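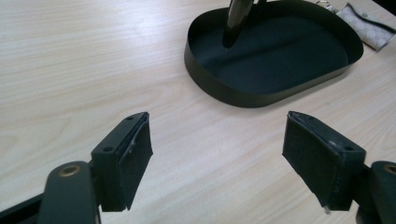

Questions people ask me about the Plulard supper swap

**How does it work?**
You cook one big dish at home, bring it over, and go home with portions of what everyone else made. I started it with my neighbor Panagiotis Lambrakis after we both got sick of eating the same chili all week!

**How much should I cook?**
Enough for 12 portions. A portion is whatever you'd call a decent dinner for one grown-up - I don't weigh anything, so please don't worry about it.

**Do I have to be a good cook?**
Nope. My first dish was baked ziti and it was pretty dry. People took it anyway (thanks, Fletcher).

**What does it cost?**
Only your groceries. I usually spend around 40 dollars, and a lot less when it's a bean night.

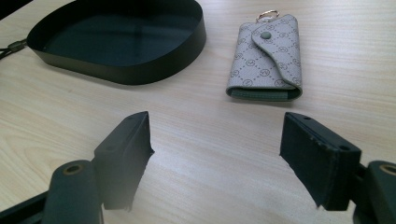 **Can I bring a dish with nuts in it?**
Please leave nuts out completely. We have two families with allergies, and I'd like everybody to be able to take anything.

**What about soup?**
Love soup! Let it cool all the way first and use lids that screw on. I've cleaned lentils out of my car once and that was plenty.

**Do you meet in the summer?**
We skip July, when half the group is away and my kitchen is way too hot. Everything else runs as normal - just text me by the night before if you can't make it.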